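About Illadgate

Illadgate measures public attention to well-known people. We record how often actors, musicians, athletes and television presenters are mentioned in print, on broadcast and on social platforms, and we publish the results as a weekly index. Our clients are magazine publishers, talent agencies, retailers and university departments that study consumer behavior.

What the index covers

The index follows 1356 public figures. A name is added when it appears in at least four separate sources in the same week, and it is dropped after 14 weeks below that level. Politicians are excluded unless they were already listed for other work. Fictional characters, pets and brand mascots are excluded in all cases.

Each mention is assigned to one of seven categories: appearance and clothing, relationships, professional work, health, money, legal matters and endorsements. A mention that fits two categories is split evenly between them. Mentions in paid advertising are stored separately and do not count toward the weekly score.

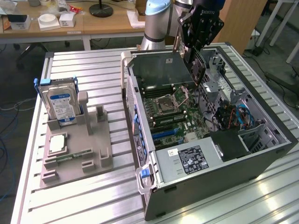 Photo: Illadgate

The Redville office handles data collection and storage. Source text is kept in its original form so that scores can be recalculated when a category definition changes. The last such change took effect in January 2019, when hair and cosmetics were moved from endorsements to appearance and clothing. Earlier scores were revised to match, and both versions remain available to subscribers.

The Mulcahy office handles reader surveys. Panel members are asked which public figures they recognize, which they follow, and whether they have bought or worn something after seeing it on one of them. Survey results are reported next to the index and are not combined with it.

Gomari

Gomari is our subscriber tool. It shows the score for any listed name by week and by category, and exports tables as plain text or spreadsheet files. Access is sold by the year. Students and teaching staff may apply for a reduced rate through their library.

What we do not do

We do not buy photographs, pay for tips or contact the people we list. We do not rate talent or character. A high score means that a name was mentioned often. It carries no judgment on whether the coverage was favorable.

Corrections

Requests to correct a listing should give the name, the week and the category concerned. Corrected scores are marked in Gomari with the date of the change.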